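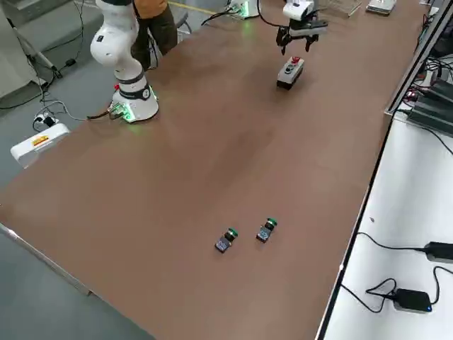 Both arms on the brown table, with the control box under the open gripper and the two green button modules waiting in front.

Hi all,

Grigore asked last month how we're getting on with the push-button job, and I promised him a proper answer, so I've pasted his question in below.

> From: Grigore Jitaru
> We tried hand guiding for a switch assembly task in July and gave up after 35 demos. The operator's hands kept ending up in the wrist camera view and the policy learned to wait for them. Are you doing it by remote at Graswood, and if so, how long before your people got any good? Also, do you show it the whole job or chop it up?

Remote, yep, and I wouldn't go back! We did start by hand guiding and hit the same trouble as you, plus my shoulder was wrecked by lunch. Now we drive the pair with leader arms, and Eylül stands in close to keep an eye on things while I do the moving. She's the better driver, to be fair, but she gets bored and starts going too fast (the arm copies that too, believe me).

As for getting good, I'd say I was useless for 2 sessions and then it sort of clicked. Fulvio still hates it. What helped most was slowing right down over the last bit before the grasp, and opening the gripper fully well before I got there, so the camera has a clear look at whatever's underneath. Before that I was fiddling with the fingers on the way down and every demo looked different.

We've got 235 demos kept so far, after throwing out 33 where I bumped something or changed my mind halfway. Hafiz reckons I should've kept the ones with a decent recovery in them, and he may be right. Has anyone compared?

On chopping it up: we record the whole thing and label the pieces afterwards. The modules lie on their sides and I shift them a bit between runs, both the spacing and the angle. I don't move the arm bases, ever. Petrică nudged one once and we lost an afternoon to recalibrating.

Grigore, if you've still got the old hand-guided set I'd love a look at it, even the bad ones.

Cheers,
Clullia list, Graswood end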